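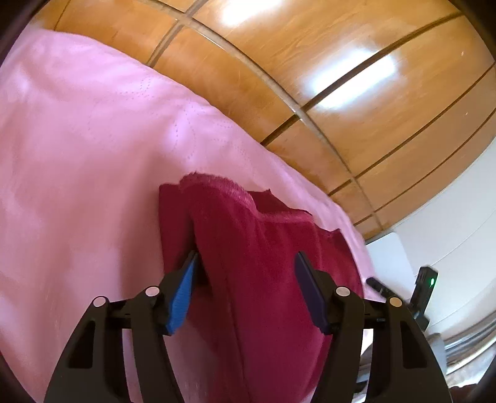
Red fleecy thing, pink bedspread, wardrobes behind.

Bedroom sort-out, part 2. All the soft stuff comes out and gets refolded on the bed.

The red one sheds. Fuzz along the edge, fuzz on everything under it. It gets its own bag this year.

Bags are the big zip ones from Joklow, pack of 10. Used four so far.

Fold in thirds, then roll. Halves come out too wide for the wardrobe shelf.

Top shelf is for winter things until we're back from Nisside in July. Sheets go below that.

Part 3 is the drawers. Might be a while.

8 May 2025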